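鏡みたいなステンレス台の上でもお皿をつかめるロボットの学習手法「Muluton」を公開します
反射の映り込みに惑わされない把持位置の推定、3181回の試行結果とあわせて発表

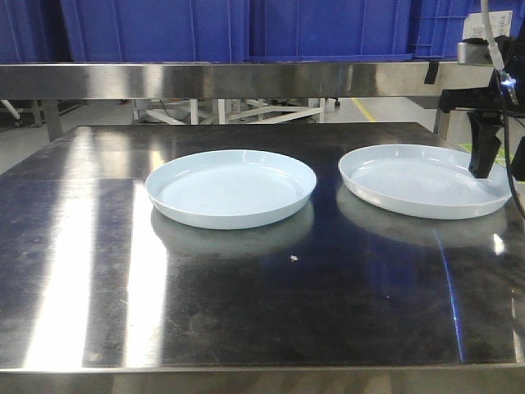
ステンレス台に並べた水色の丸皿2枚と、右の皿の縁の上にあるグリッパーの先端

2021年4月30日 ― こんにちは、Clurnent ロボティクス研究室のSmaranda Avramです。ふだんのリリースは広報チームが書いてくれるのですが、今回はどうしても自分の言葉でお知らせしたくて、キーボードを奪ってきました(すみません!)。食器の片付けを自動化するための新しい学習手法「Muluton」を、本日公開します。

■ 何に困っていたのか

厨房や食器の仕分け場に行くと、作業台はだいたいステンレスですよね。掃除しやすくて丈夫で、人間にはとてもありがたい台なんですが、カメラで物を見るロボットにはこれがなかなかの難物なんです。天井の照明が白い帯になって映るし、お皿の下にはぼんやりしたお皿の影のようなものまで映り込みます。淡い色の浅いお皿だと、縁と光の筋の区別がつきにくくて、私たちの以前のモデルは映り込みのほうを縁だと思って指を下ろそうとすることがよくありました。

台につや消しのシートを敷けば楽になるのはわかっています。でも現場の方に伺うと「シートは洗う手間が増えるから困る」とのこと。それなら台はそのままで、ロボットのほうに慣れてもらおう!というのが研究の出発点です。

■ Mulutonのしくみ

考え方はわりと単純で、お皿を少しずつ置き直しながら、同じ台を何度も見せます。お皿を動かすと映り込みも一緒に動きますが、照明の筋は台の上に居座ったままです。この動き方の違いを手がかりに、画像のどの部分が本物の縁なのかをモデルに学ばせました。映り込みのラベルを人が一つひとつ付ける必要はありません。

もうひとつの工夫は、指を下ろす直前の確認です。グリッパーの先を縁の真上でいったん止めて、そこで見えている縁の位置をもう一度推定し直します。地味な一手間ですが、私はここがいちばん気に入っています。この部分のプログラムを書いたのは同僚のKa-ming Fuで、最初の版は止まる時間が長すぎて、見ているこちらがそわそわしました。いまはずいぶんきびきびしています。

■ 結果について

評価では、160通りのお皿の置き方を用意し、合計3181回の把持を試しました。学習に使っていない置き方でも、映り込みを縁と取り違える失敗は以前のモデルよりはっきり減りました。いっぽうで、苦手なことも残っています。お皿同士がぴったりくっついているときと、縁がほとんど立っていない平らなお皿のときです。うまくいかなかった113回の記録も、原因の分類をつけてそのまま公開データに入れました。同じ問題に取り組んでいる方には、むしろこちらのほうが役に立つかもしれません。

データの整理と失敗の分類はManikandan Reddyが担当しました。彼からのコメントです。
「失敗の記録を何度も見返していると、だんだん自分でも映り込みと本物の区別が怪しくなってきます。モデルの気持ちが少しわかりました。分類の基準は文書にまとめてあるので、違う意見があればぜひ教えてください」

■ 公開するもの

・学習済みモデルと学習用プログラム
・評価に使ったお皿の置き方の一覧と、全試行の記録
・手法をまとめた技術報告書(英語、日本語の要約つき)

いずれも研究目的なら無償でお使いいただけます。商用での利用をお考えの場合は、契約の形をご相談させてください。

■ これからのこと

次は、深さのあるお椀と透明なコップに挑戦します。透明なものは背景まで透けて見えるので、今の手がかりだけでは足りないだろうと思っています。こちらはNarkixの皆さんとの共同研究として進めることになり、先方のMargareta Iordacheさんと実験の計画を練っているところです。打ち合わせのたびに試したいコップの種類が増えていくので、研究室の棚がちょっと心配です。

デモのご見学やデータについてのご質問も大歓迎です。「うちの台はもっと光るよ」というお話があれば、ぜひ聞かせてください!

■ お問い合わせ
Clurnent ロボティクス研究室 Muluton担当
研究内容について:Smaranda Avram
取材、見学のお申し込み:Petrică Olteanu(広報)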